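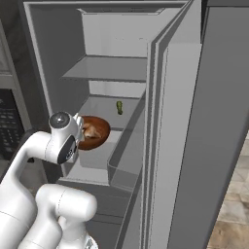 Setthorpe equipment planning group – notes from the April meeting

Asnakech Yimer took the chair and thanked everyone warmly for squeezing in before lunch.

Kitchen arm. We had a good long talk over whether to buy one arm or two. The Sotura quote stands at 741 a month on a 4-year lease, with servicing included, and the Hamada one is cheaper but leaves us to find our own spare fingers. Most of us leaned towards Sotura – though Asnakech would dearly like to see both firms' terms side by side first.

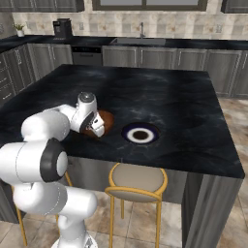 Fetching from the fridge and working at the island were agreed as the 2 jobs any arm must manage before we sign. It was kindly pointed out that floor fixings are in neither quote, so they go in the budget as a separate line.

Simulation licences. Zilledau will renew all 74 seats at last year's price if we confirm by the end of the month. Agreed, and gladly.

Action: Asnakech to write to both suppliers and send the replies round.

Meeting closed at 12.40.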